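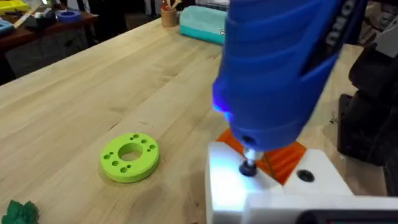 24 Aug 2024

Bench notes, Jiselgate job.

Went back to the rotary tool for the white block. I had sworn off it in April, after the business with the Dumico bracket, but a file takes me all morning and my wrist has opinions. Small dark bit, light pressure, quick passes. Josiane says light pressure is what I always write down and never what I do.

The built-in light is blue enough for a nightclub. Flattering to the tool, useless for judging a white surface, where everything washes out right at the tip. Use the desk lamp for checking. Stop the tool first, then look, in that order.

The orange print stays as is until the block is done. Mitiku wants to shave that too. No.

Green ring: leave it alone. The holes are where Bailly asked for them, however odd they look.

To do:
Hand finish the top face, 800 wet, on the glass plate
Vacuum before anyone opens the Dremuria box
Order 2 more bits, same shape
Find out who has my good calipers (Mitiku)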